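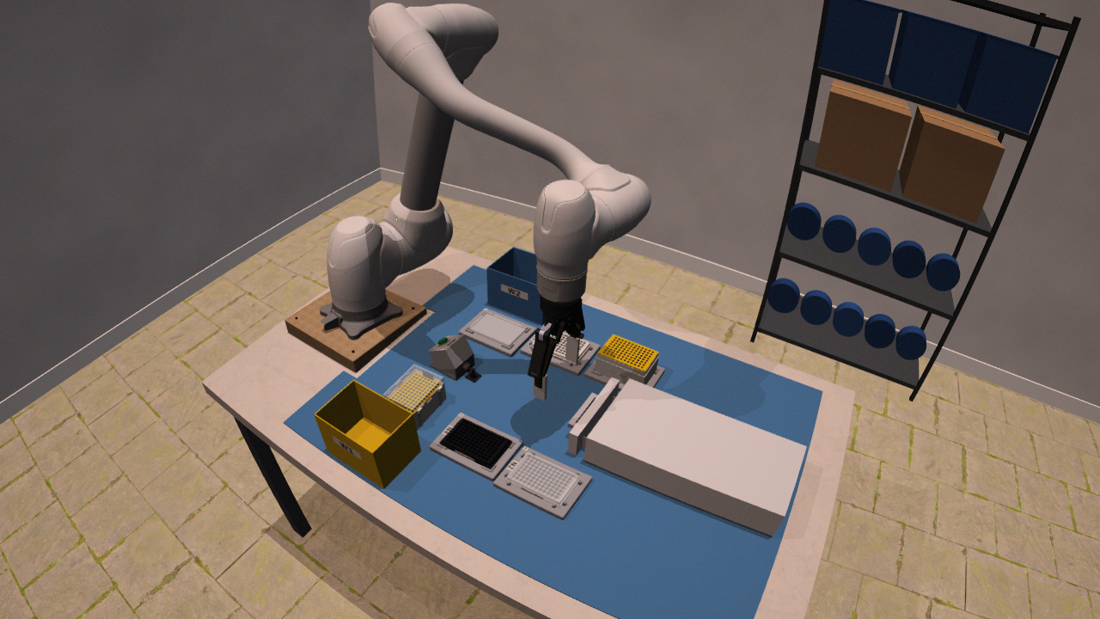 Work area with blue mat, plate station and yellow tip rack (computer rendering).

Section 3: Setting Up Your Manovico Prosero Handset

3.1 Before you begin

Read this section in full before switching on the handset for the first time. Set-up takes place once only, unless the handset is later returned to its factory settings. You will need:

Your SIM card, or the activation code supplied by your network
The name and password of a wireless network
The email address and password of your Manovico account, if you already have one
Your previous handset, if you intend to transfer contacts, messages or photographs

The Prosero is supplied with a part-charged battery. Connect the charger if the level shown on the start screen is below 19 per cent. The handset will not install a system update below this level.

Caution: Use only the charger supplied in the box or a charger listed in Section 9. Do not charge the handset under a pillow, on bedding or in direct sunlight.

3.2 Fitting the SIM card

1. Make sure that the handset is switched off.
2. Insert the ejector pin into the small hole on the left side of the handset and press gently until the tray is released.
3. Draw the tray out with your fingers. Do not pull it with the pin.
4. Place the SIM card in the front recess with the metal contacts facing down. The cut corner of the card must match the cut corner of the tray.
5. If you have a memory card, place it in the rear recess.
6. Slide the tray back until it lies level with the side of the handset.

Note: The microphone opening is next to the tray hole and is slightly smaller. Check the position carefully before inserting the pin. Damage to the microphone caused by the ejector pin is not covered by the guarantee.

If you are using an eSIM, leave the tray empty and continue to 3.3. You will be asked for the activation code at step 5.

3.3 Switching on and choosing a language

1. Press and hold the power key for 3 seconds. The handset will vibrate once and the Manovico name will appear.
2. Select your language. For spelling and dates in the British style, select English (United Kingdom).
3. Select your region. The region sets the emergency number and the default clock.
4. Enter your SIM PIN if requested. The PIN is printed on the card supplied by your network.
5. If you are using an eSIM, select Add a plan and scan or type the activation code.

Caution: Three wrong entries will lock the SIM card. Contact your network for the unlocking code. Manovico does not hold SIM codes and cannot issue them.

3.4 Connecting to a wireless network

1. Select your network from the list. If it is not shown, select Other network and type its name exactly as it appears on your router.
2. Enter the password and select Join.
3. Wait while the handset checks for updates. If an update is offered, select Install now. The handset may restart more than once.

The first update is 1,434 MB in size. If you select Use mobile data in place of a wireless network, your network may charge you for the download. To postpone the update, select Later tonight. The handset will then install it at 2 a.m., provided that it is connected to the charger.

3.5 Setting the screen lock

A screen lock is required for contactless payment and for the Nisdale backup service.

1. Select PIN, Password or Pattern.
2. Enter your choice twice.
3. Select Add fingerprint and rest your finger on the sensor, lifting and replacing it until the ring on the screen is complete.
4. Repeat step 3 for any other finger you wish to add.

Note: Apply any screen protector before adding a fingerprint. If a protector is fitted or changed later, delete the stored fingerprints and add them again.

3.6 Transferring from another handset

Keep both handsets within one metre of each other and connected to the same wireless network.

1. On the Prosero, select Transfer and then Old handset nearby.
2. On the previous handset, open the Eze transfer application. It can be downloaded without charge from the usual application store.
3. Compare the code on the two screens. Continue only if the codes are the same.
4. Mark the items to be copied and select Start.
5. Leave both handsets undisturbed until the message Transfer complete is displayed.

Up to 3,000 contacts can be copied in one transfer. Larger address books must be copied in stages or restored from a Nisdale backup. Text messages are copied with their original dates. Alarms, bank cards and saved fingerprints are not copied.

Do not erase the previous handset until you have checked the copied items.

3.7 If set-up does not finish

The handset does not recognise the SIM card: switch off, remove the tray and check that the card is lying flat.

The wireless network is shown but will not connect: check the password, including capital letters, then restart the router.

The transfer stops before the end: select Resume on both handsets. Items already copied are not copied twice.

The screen does not respond: hold the power key and the volume down key together until the handset vibrates. Set-up will continue from the last finished step.

If the fault remains, write to Rami Khasawneh, Customer Support, at the address inside the back cover. Please quote the serial number printed on the box. The telephone helpline is closed on Monday mornings for staff training and reopens at 1 p.m.

Continue to Section 4 for the home screen and notification settings.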